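How to move a folding team onto hand-held grippers without losing your staff

Ninimlow is a laundry and linen service. In April we started recording part of our folding work with hand-held grippers, so that a folding machine from Zirnar can later take over the repetitive items. These are the steps we followed, written for supervisors at our other sites.

Before you start

You need one gripper per person, a charged spare, a flat surface at hip height and a list of the items you want recorded. Leave odd items off the list for the first month. We began with towels and fleece-lined clothing.

Tell the team what the recordings are for before the grippers arrive. We did this on a Tuesday at the start of the shift, with Marloes Verschueren from the floor and the site manager both in the room. Put three things in writing: which tasks the machine is meant to take over, what the people on those tasks will do afterward, and whether pay changes. Ours stayed the same.

Step 1. Set the item down with the opening toward you. Check for zippers and drawstrings.

Step 2. Bring both fingers in low, one on each side of the fold. Close slowly until the cloth stops slipping. On thick cloth the pads should press into the sides and the fold should keep its shape.

Step 3. Lift straight up and hold for a moment before you turn or lower it.
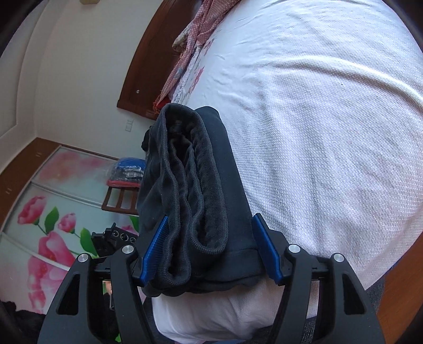
Step 3 with a folded, fleece-like garment, held nearly upright over the bed.

Step 4. Lower the item, open the fingers fully and pull back before moving sideways. If you drag the pads across the cloth you will undo the fold, and that attempt has to be marked as failed.

Step 5. Mark the attempt good or failed right away. Do not save this for the end of the shift.

Setting the pace

Our first target was 241 good attempts per person per week. Wrists got sore, mostly on the heavy items, so we now rotate people off the gripper every hour. Zirnar asked for 3000 attempts in total before the first machine trial. Do not pass a number like that straight to the floor as a daily quota.

What changes for the team

Thirteen people work in folding here. Once the machine runs, two of them will load it and check its output, and the others move to sorting, repairs and customer returns. Amirhossein Arabzadeh trains the checkers. He asks them to fold by hand one morning a week so they can still judge a bad fold by feel.

Expect questions about whether the recordings measure individual speed. At our site they do not, and names are removed before the files go to Zirnar. If your site plans to do it differently, settle that with the staff before Step 1.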